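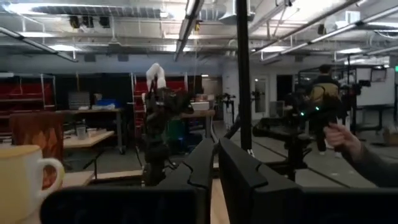 Session singers wanted, March

Tonano is recording a choral album with Leltus and needs 9 more voices, mainly altos and basses. You should read music and be free for evening rehearsals, 7 pm start. The fee is £116 per session — travel is extra. Send one unaccompanied recording to Ronja Solberg at Nodura.
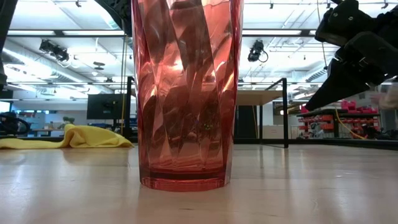
Silviu Avram, on last year's sessions: We did most songs in two takes, so learn your part beforehand. Scores go out a week ahead.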